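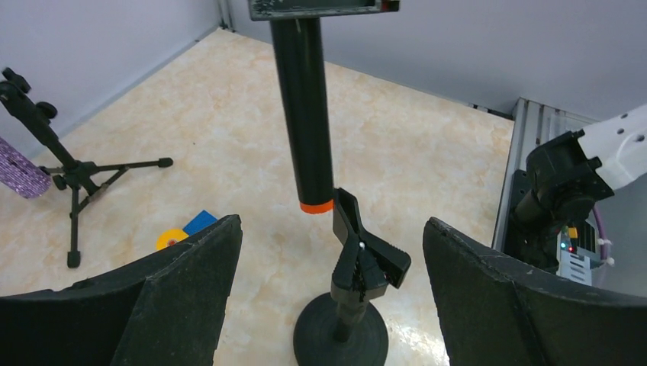 Wrist cam view, clip stand under the tube. Second arm on the right.

Search this forum
Search titles only
By:
Advanced search

Clip stand task, policy keeps missing low -- student project

potura_lab
I'm on a four-person student team and we're stuck, so I'm posting the view from our wrist camera before we burn another week. The task is simple to say. The arm starts above the floor, finds the black spring clip on the round base, closes on it and moves the whole stand over to the tripod. We train from demonstrations, all of them driven by hand by the team.

We have 69 demos so far. The arm gets to the stand nearly every time. Then it closes too low, on the post, and the stand tips. Loss looks fine. We cut the demos into 3,307 short clips for training, and I've watched enough of them to be sure the labels line up.

Our advisor wants a working run by the end of April. What would you change first?

sisitz
Your clip is black, your post is black, the base is black, and your fingers are black. That's the first thing I would change. Put a strip of colored tape on the clip. The orange band on that tube reads very well against the floor, and the clip doesn't.

potura_lab
We thought about tape. The project rules say the objects have to stay as bought. I could ask.

gudel9
I don't think color is the problem. The clip jaws point up toward the end of the tube, and there isn't much room between them. If I were driving that arm I would stay low too, so I didn't bump the tube. Go back and look at how your people drove it. I bet the demos are low and the policy is copying you.

sisitz
If the demos were low the stand would have tipped in the demos.

gudel9
Not if the driver corrected at the last moment. A person sees it start to lean and backs off. The policy learned the approach and never learned the save. We had the same thing in our club with a cup on a post.

Vieira_R
Agree with gudel9 on checking, but 69 demos is thin whatever the cause. How many drivers?

potura_lab
Two did nearly all of it. I did most of the early ones and Belmiro Bragança did the later ones. We do drive differently. He comes in from the side and I come in from above.

Vieira_R
Then you have two tasks in one set. Train on his only, then yours only, and compare. It costs you a night of compute and no new driving.

sisitz
Splitting a set that small is a bad idea. You'll end up with two weak policies and learn nothing from either one. Keep everything, add demos, and fix the contrast if they let you.

Vieira_R
It's a test. I didn't say to ship it.

mtk_arms
Different question. Is the purple glittery thing at the left edge always there? Same for the blue block and the yellow round one by the left finger. If those sat in the same place in every demo, the network may be using them to find its height. Move them and see if the miss moves.

potura_lab
They stay put. We never touched them between runs. I'll try moving them tonight.

mtk_arms
Move the tripod a little too. The legs take up a lot of floor on that side.

gudel9
The tripod is the goal, so moving it changes two things at once. I'd leave it for the first test.

mtk_arms
Fair. Small objects first.

potura_lab
Back with results. I ran nine tries with the blue block, the yellow one and the purple one taken out completely. Same miss, same height, seven times. The other two it stopped above the clip and just sat there. So the clutter matters some, but it isn't the main thing.

Then I went through Belmiro's demos and gudel9 was right. In a lot of them he goes in low, the stand leans, and he lifts and closes higher. Mine are slower but I close on the clip the first time. I asked him about it and he said he was worried about hitting the tube.

gudel9
There you go. Cut the first low approach out of his clips or drop those demos.

sisitz
I'd still want the tape. Finding one cause doesn't mean there's only one.

Vieira_R
Don't cut the corrections. Those are the only examples you have of recovering. Keep them as recovery data, starting from the lean, and record clean approaches to go with them.

gudel9
That works if they have time to label it. With an April deadline I would drop them.

potura_lab
We're going to do it Vieira_R's way for the demos where the lean is obvious and drop the rest. Belmiro is recording new ones from above, starting this afternoon. I also wrote to our advisor about the tape -- no answer yet.

mtk_arms
Put the small objects back in for the new ones, and shift them between runs.

potura_lab
Will do. I'll post the numbers when the new set is trained.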